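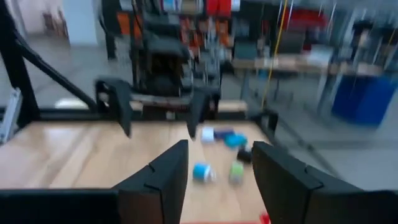 *Fig. 1. Small objects on a tabletop.*

## Week 8: Sorting before you own a cupboard

Classification feels like tidying. It's closer to arguing. The Skistasness museum store holds 232 items, and its first cataloguer sorted the lot by colour – a system that lasted until March, when someone asked for the spoons.

- **Kind**: what is it?
- **Use**: who wanted it, and why?
- **Source**: who handed it over?

Read Dow, chapter 13. The 400-word response goes to Fergus Mowat, who does read them, including the footnotes.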